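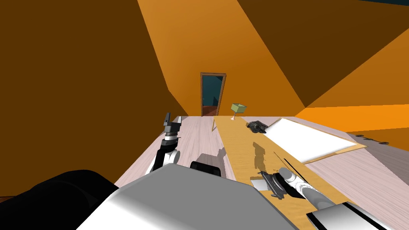 Windis Forik Overdrive/Distortion Pedal

Hand-wired, two channels, 9V or 18V

I built the first Forik because I was sick of carrying three pedals to every gig. I play rhythm in a melodic death metal band, we have two singers and a keyboard player, and for years my guitar just vanished whenever the synths came in. More gain made it worse (it always does!), so I started messing around with the mids on an old circuit and kept going until I could hear myself again.

So what do you get? The left channel is a tight overdrive, meant to go in front of a high-gain amp. I leave the drive almost at zero and the level way up, and palm mutes on a low B stay nice and clear. The right channel is a full distortion with its own three-band EQ, and the mid knob sweeps, so you can park it wherever your keyboard player isn't. You can run them separately or stack them. Stacked is my favorite for leads, though it does get noisy with single coils and I'd put a gate after it.

There's a little toggle between the two footswitches marked Old/New. Old is the voicing from my first batch, a bit fizzy on top, very Swedish. New is smoother and has more low end. I was going to drop Old completely until Gintarė Šimkus, who plays lead in Balden, wrote me a very long email about it. Fine, it stays!

What's in the box: the pedal, four rubber feet (not stuck on, in case you use Velcro), and a card with the settings I use live. No power supply. It draws 62 mA, and it needs a center-negative plug like pretty much everything else on your board. At 18V you get more headroom and the overdrive cleans up better with your guitar's volume knob. Please don't go above that.

Jacks and power are all on top, so it sits snug next to its neighbors. The case is 108 mm wide. Both switches are true bypass, and the pedal remembers which channel was on when you pull the power.

Colors: black with silver lettering, or the dark green. The green is down to the last 17 and I won't be doing it again, the paint is a pain to get right.

A few things people ask me:

Does it work on bass? The overdrive channel does, yes. The distortion eats your low end, so you'd want a clean blend.

Can I run it straight into an interface? You can, but load a cabinet sim after it or it'll sound like bees.

Will there be a single-channel version? I'm working on one, and I'd like to have it out in March.

Repairs are free for the first owner for as long as I'm still doing this. Write to me before you ship anything back, and tell me the serial number from inside the back plate.

Margus Zariņš, Windis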